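ok so I have to talk about the Trelbridge market because I've been going since August and I have opinions now 🧵

first off, get there before 8. I know. I KNOW. but by 9:30 the good bread is gone and you're stuck behind a guy sampling every single honey (I have been that guy, the honey is great)

second, bring your own bag or basket. the paper ones from the Swai stall split if you so much as look at a melon
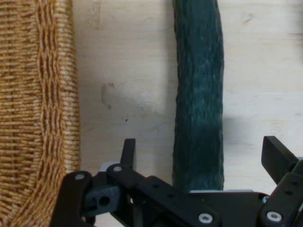 third, the bus. the 61 drops you right at the gate and the 13 drops you at the bottom of a hill that I take personally. same fare!! pick wisely

also my neighbor Subira Nyanda swears by the Zollmont side of the lot for produce and I fought her on it for weeks. she was right. tomatoes, cukes, the tiny potatoes, all better over there and the line moves

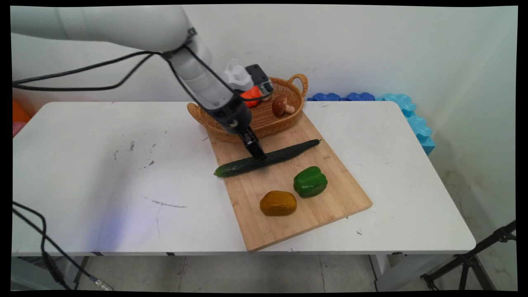

my lazy dinner lately: cucumber, a little salt, rice vinegar, chili oil, let it sit while the rice cooks. I've made it so many times my kid calls it "the salad" like there's only one

oh and the Renilska people do a pickle that I would fight someone for. almost 80 jars on the table when they open and I still missed out twice

cash is faster but most stalls take cards now. the egg lady doesn't. don't ask her, she gets a look

anyway if you've got a favorite stall tell me which one, I'm going again this weekend and I have room in the fridge (I do not have room in the fridge)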